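海风把招牌上的漆吹掉了一半，剩下的字还认得出是“修理”。店在码头后面第二条街，门朝北，一年里有九个月要开灯。我在这里租了十一年，房东每年涨一点租金，涨得不多，我也就没有搬。

旧电脑是一个女人送来的。她把机箱放在一辆买菜用的小拖车里，外面裹着一条浴巾，浴巾上还有洗衣粉的味道。她进门以后先问我收不收费看一看。我说看一看不收，拆开以后修不修再说。她点头，把浴巾叠好，放回拖车里。

“是我父亲的，”她说，“他在Ccori做了一辈子的账。”

Ccori是山那边的一个镇，从前有一家收羊毛的合作社，后来关了。我没有去过，只在船运单子上见过这个名字。她说父亲去年冬天走了，家里要卖房子，东西差不多清完了，只剩这台机器。她自己按过开关，没有反应。她的哥哥说扔了，她没有同意。

“里面有什么？”我问。

“不知道。可能是账，也可能什么都没有。”

我给她写了一张收条。名字写在右上角，电话写在下面，中间写：台式机一台，不通电，求取出硬盘内文件。她看了一遍，问“求”字是不是一定要写。我说习惯了，可以划掉。她说不用。

她走以后我把机箱搬到后面的工作台上。台子是我自己钉的，比一般的桌子高，站着干活不用弯腰。我先把手头的一台收音机做完，给它换了旋钮，试了声音，然后洗手，吃了早上剩的半个面包。外面有船在卸货，吊车每隔一会儿响一次铃。

下午三点多，我把侧盖卸下来。

拆旧机器有一个好处，里面的东西都大，都看得清楚，手伸得进去。新机器不是这样，新机器像压紧的罐头，撬开一层还有一层胶。我年轻的时候在Rastetti的仓库干过两年，专门拆公司退下来的电脑，一天的定额是19台。那时候我闭着眼睛也能找到每一颗螺丝。后来定额改成了按重量算，螺丝也就没有人找了，用锤子快一些。我就是在那时候辞的工。

我把灯拉低，往里看了一会儿。
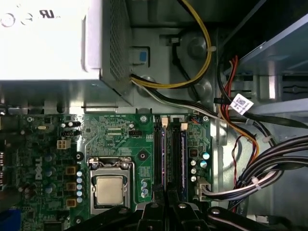
Beltia，六月

电源在上面，主板在下面，绿色的，印着DELL。电源出来的线有黄的有黑的，拱起来一个弯，又落回去。我没有急着动。老人的机器，先看，再动。这是我在仓库里学来的规矩，教我的那个人已经不干这一行了，规矩还在。

我先拔了该拔的插头，又把它们按原样插回去，试了一次。没有反应。我拿万用表量电源，读数不对，把它判了死刑。柜子里有一只从别的机器上拆下来的电源，规格相近，我接上，在台子上放平，按开关。风扇转了一下，停了，又转起来。

屏幕亮得很慢。先是一行白字，说时间不对，让我按一个键继续。板上的电池早就没电了，机器以为自己还在出厂的那一年。我按了键。它想了很久，硬盘在里面咔咔地响，像有人在隔壁屋里走来走去，找一样东西。

桌面是蓝的，没有图片。左边一列图标，最下面有一个文件夹，名字叫“账”。

我不看客人的文件。这也是规矩，不过不是别人教我的。有一年我替一个男人救回一批照片，为了核对，一张一张点开看，看到后来，知道了一件他妻子不知道的事。那以后的半年，我每次在市场上碰见那个女人，都要绕到卖鱼的那一边去。从此我只看数目和大小，不看里面。

可是这一回，要确认文件没有坏，总得打开一个。我挑了日期最早的。

是一张表。左边是日期，右边是数字，中间一栏写着字。我以为会是羊毛，写着收了谁家的几捆，付了多少钱。不是。中间一栏写的是：晴。阴，有风。雨，傍晚停。雪到窗台。右边的数字我看了一会儿才明白，是气温，早上一个，晚上一个。

我往下拉。拉了很久还没有到底。有的日子中间一栏多出几个字，写着“梨树开花”，写着“河水涨到第三级台阶”，写着“女儿坐早班车走”。后面的一天只写了“阴”。再后面一天又写了“阴”。

我把文件关上了。

看一眼文件夹的属性，里面一共1,702个文件。这个数目让我有点担心，硬盘的声音不太好，咔咔声中间偶尔夹着一下长的。我找了一块空盘接上，开始复制。进度条走得很慢，旁边显示剩余时间，先说四十分钟，又说六小时，又说十一分钟。这种数字我向来不信，把屏幕转到一边去了。

天黑以前来了两个客人。一个是来取收音机的老头，他把收音机贴在耳朵上听了半天，说声音比从前尖。我说旋钮换了，喇叭没有动。他说那就是他的耳朵变了，付了钱，走了。另一个是船上的水手，要买一根充电线，没有他要的那种接头。我告诉他Sirkine码头那边的杂货店有。他问多远，我说走二十分钟，他看了看天，说算了，下一个港再买。

我关了前面的灯，没有关后面的。

住处就在楼上，可是我没有上去。复制的时候我喜欢在旁边坐着。不是怕出事，出了事坐着也没有用。我给自己烧了一壶水，从台子下面拿出一个纸箱，把里面的螺丝倒在一块布上，一颗一颗分。粗牙的放一个罐子，细牙的放另一个罐子。分到一半水开了，我起来泡茶，回来忘了手里那颗是哪一种，又对着灯看。

夜里十点左右，硬盘停了一次。进度条不动，声音也没有了。我放下茶杯，等着。等的时候我想起自己的父亲，他也记东西，记在日历的背面，记的是欠别人的钱和别人欠他的钱。他走了以后日历被我母亲拿去垫了抽屉。抽屉我后来卖了，连日历一起。当时不觉得有什么。

硬盘又响了。先是一下长的，然后恢复了那种走来走去的声音。

到凌晨两点，复制完了。我核对数目，两边一样。我关机，拔线，把借来的那只电源拆下来放回柜子，把原来那只坏的装回去，螺丝拧好。坏了的东西我也装回去，客人拿来什么样子，拿走也应该是什么样子。然后我用软毛刷把里面的灰扫了扫，盖上侧盖，上楼睡觉。

第二天我给她打电话。她说要过几天才能坐船过来，问我急不急。我说不急，东西放在这里不占地方。其实是占的，那台机箱放在台子的右边，我干活的时候胳膊肘总要碰到它。我把它挪到窗下，过了一天，又挪回来，因为窗下漏雨。

她来的时候没有带拖车，带了一个帆布袋。我把新盘给她，告诉她怎么接，又把机箱的情况讲了一遍：电源坏了，硬盘还能用，不过不能指望它很久。

“里面是账吗？”她问。

我说我打开过一个文件，为了确认没有坏。我说是天气。

她没有听懂，我又说了一遍，是天气，每天的，早晚各一次。她站在柜台前面，把盘拿在手里翻过来看背面，背面什么也没有。

“他从来不跟我们讲天气，”她说，“打电话，我问他那边冷不冷，他说还行。每次都说还行。”

我没有说话。收音机的活儿还摆在台子上，是另一台，天线断了。

她问多少钱。我说400，盘的钱算在里面。她数了钱，我找不开，去隔壁面包店换了零钱回来。回来的时候她已经坐在门口的凳子上，那张凳子平时是放纸箱的，纸箱被她挪到了地上，摆得很整齐。

“能不能在你这里看一下？”她问，“我家里现在没有电脑。房子里的东西都搬走了。”

我把自己那台机器让给她，替她接好，打开文件夹，然后到前面去了。前面没有什么事，我擦了擦柜台，把挂着的充电线按长短重新挂了一遍。

她看了一个多小时。中间有一次她叫我，问怎么找某一天。我教她按两个键，会出来一个小框，把日期填进去。我走开的时候听见她在敲数字，敲得很慢，敲错了又删掉。

后来她出来了，眼睛是干的，脸有一点红。她说她找了自己出生的那一天，当然没有，那时候还没有这台电脑。她又找了自己结婚的那一天。

“写的什么？”我问。问完觉得不该问。

“晴，”她说，“十四度，二十一度。后面写了一句，风不大，适合穿裙子。”

她把盘放进帆布袋，又把袋口扎上。机箱她不带走，说船上不好拿，问我能不能处理。我说可以，能用的零件我留下，剩下的送回收站，按重量算钱，不多，我可以把钱给她。她说不用。

走到门口她又停下来，问我今天多少度。

我店里没有温度计。我到隔壁面包店去看，他们墙上有一支，挂在烤炉的对面，不准，写着三十一。我回来告诉她，估计是十七八度。她从包里找出一支笔，在收条的背面写了，又抬头看了看外面。

“算阴吗？”她问。

我也到门口去看。码头那边的云厚一些，吊车上面露着一小块亮的。

“阴，有风。”我说。

她照着写了，把收条折好，往渡船那边去了。

机箱在台子右边又放了一阵。入秋以后我才把它拆开，主板卸下来放进柜子，铁皮单独捆好。那只旧硬盘我擦干净，包了一层纸，在纸上写了Ccori，放在抽屉里。下面垫的是一张过期的日历，我拿出来看了看，背面是空的，就又垫了回去。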